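Last updated February 25, 2020. Written for Stesow 3 on Linux. Maintained by Kanako Katayama.

# Setting up a bowl pick in Stesow

Stesow is Wirnileo's scene kit for testing arm and gripper tasks in simulation. It is sold as a base package with add-on rooms. This tutorial uses the Distesura room, a stone-walled interior with a bed, a table and chairs, and the bowl from the standard object set. Motion planning is handled by Goh, the planner bundled with the kit.

You will need a working licence, the base package and the Distesura add-on. The add-on is a 1,987 MB download and is not included in the trial.

## Load the room

1. Open the project manager and create an empty project. Do not use the "Quick table" template, which brings its own lighting and will override the room's.
2. Under **Rooms**, choose Distesura and press **Place**. Loading is slow the first time while the textures are cached.
3. Under **Arms**, choose the arm with the parallel gripper. Set the mount point to `cabinet_top`. The default, `floor_origin`, leaves the white surface partly out of reach.
4. Add the bowl from **Objects > Kitchen**. Set its parent surface to `counter_white` and leave the rotation at zero.
5. Press **Settle**. The bowl drops a few millimetres and comes to rest on the surface. If it slides or spins, the collision mesh has not loaded; remove the object and add it again.

Save the project at this point. Goh reads the saved file and ignores unsaved changes in the editor.

## Define the grasp

The bowl is wider than the gripper can span, so it can't be gripped across its full width. Use a rim grasp, with one finger inside the bowl and the other outside.

Open the grasp editor and set the following:

- **Type:** rim
- **Approach:** vertical
- **Pre-grasp height:** 120 mm above the rim
- **Finger depth:** 25 mm
- **Closing force:** low

Finger depth is the setting most likely to need changing. If it is too shallow, the bowl rotates out of the pads during the lift. If it is too deep, the inner finger touches the curved wall before the gripper closes and Goh reports `CONTACT_EARLY`. Adjust in steps of 5 mm.

A small tilt while the bowl is held is normal with a rim grasp and does not count as a failure. The tolerance is set under **Checks > Held pose** and can be tightened if your task needs a level bowl.
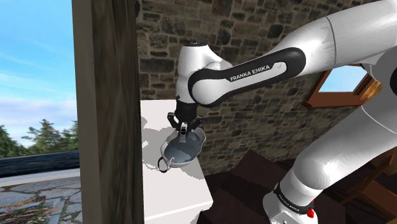
## Plan and run

1. Select **Goh > Plan** and choose the grasp you have just saved.
2. Check the preview path. The wrist should stay clear of the stone wall for the whole move. If the path runs close to it, raise **Wall margin** from 20 mm to 40 mm and plan again.
3. Set the episode length to 380 steps. The default is shorter and tends to end the run before the bowl has been set down.
4. Press **Run once**. Watch the contact log as well as the viewport: a run can look correct and still contain a brief collision.
5. When a single run passes, open **Batch** and set the number of starting poses. We use 36 for a first check, spread evenly over the surface.

Poses at the back of the white cabinet are the awkward ones. There is little room between the bowl and the wall, and the outer finger has to come down in that gap if the grasp is set on the back rim. Turn on **Try opposite rim** before running a batch that includes them.
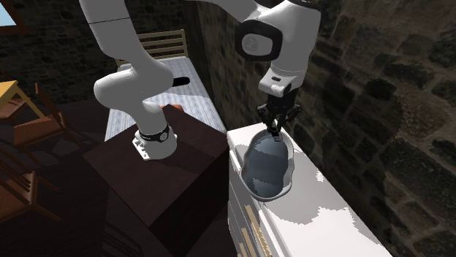 *Gripper reaching into the bowl near the back edge of the white cabinet, Distesura room.*

## Reading the results

Each batch writes one folder with a summary table and a log for every pose. The columns to look at first are `grasp_ok`, `lift_ok` and `min_wall_dist`. A pose with `grasp_ok` true and `lift_ok` false nearly always points back to finger depth.

`min_wall_dist` is measured from the outside of the arm mesh, including the gripper housing. In versions before 3 it was measured from the wrist centre, so older tables can't be compared directly.

## Known faults

- Changing the mount point after planning does not clear the old plan. Use **Goh > Reset** first.
- The viewport shadow setting is lost when a project is reopened. A fix was listed for the December release but was not included.
- Objects with thin handles may report false contacts at the handle. Set **Handle mesh** to `simple` for those objects.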